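The Arm on the Kitchen Bench

Skokatcombe's new kit puts a proper robot arm within reach of the home workshop, and I have lost a good many evenings to it

It started with a box on the front step at 9 in the morning and ended, well past dinner, with me cheering out loud because an orange claw had picked up a block of foam. I've reviewed plenty of gadgets for this magazine and I can't remember the last one that had me making that kind of noise.

The Novon is a desktop robot arm sold as a kit by Skokatcombe, a small outfit that until last year was best known for its model railway controllers. You get the motors, the control board, a power supply, a bag of screws and a set of printed parts in one colour of your choice. The printed parts are the clever bit. Most of the gripper is covered in rows of small holes, pegboard style, so you can bolt on almost anything you like without drilling. I added a cable clip on the first night and a longer fingertip on the second, and both went on in a couple of minutes.

Putting the thing together took me 5 hours, spread over two sittings. The manual is good up to the elbow joint and a bit thin after that. Page through to the drawing of the wrist before you start on the forearm, or you'll be taking it apart again like I did. The screws come in labelled bags – bless whoever made that decision – and there were spares of every size.

Then comes the software, called Lungu, and this is where I really fell for it. You can program the arm the usual way, typing in positions one after another, but you can also switch the motors to soft mode, take hold of the gripper and simply move it where you want it to go. Lungu records the path and plays it back. My first routine was a wave. My second was a slightly better wave. By the weekend I had it sorting foam cubes into a shallow white box, and my whole household had wandered in to have a look and offer advice.

The cubes come with the kit and they're a smart choice for learning on. They're soft enough to forgive a clumsy grip and light enough that a dropped one does no harm to anything. Once you've got the hang of them you can move on to corks, chess pieces and so on. I had good luck with film canisters and none whatsoever with grapes.

A saved routine can hold up to 384 positions, and I never came close to filling one. Speed is adjustable on a slider. At the low end the arm is so gentle you could leave it running beside a sleeping cat, and at the top end it whips along fast enough that I'd want younger kids standing well back. Clamp the base down whatever speed you choose. The clamp supplied fits an ordinary kitchen bench but was too small for my workshop table.

There are a few grumbles. The motors whine, and by late evening the whine gets into your teeth. The power lead is short. Lungu also forgets your window layout every time you close it, a small thing that annoyed me daily.

If you're shopping around, the obvious rival is the Hostiner, which comes fully built and has a smoother wrist. It's a lovely machine, but its gripper is sealed and you take it as it comes. I'd pick the Novon for anyone who likes to tinker, and for school robotics clubs especially. Skokatcombe rates the motors for 3000 hours and sells every part separately, so a snapped finger won't mean the end of the fun.

Mine is due back in December. I've already asked whether I can keep it through the holidays.
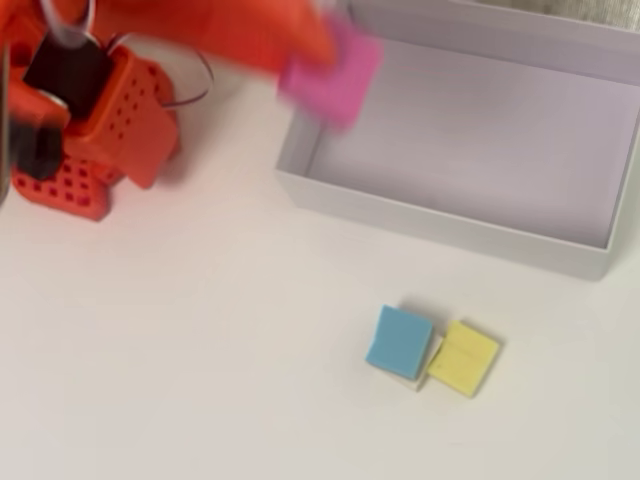 Cube sorting with the orange gripper: pink on the move, blue and yellow still on the tabletop.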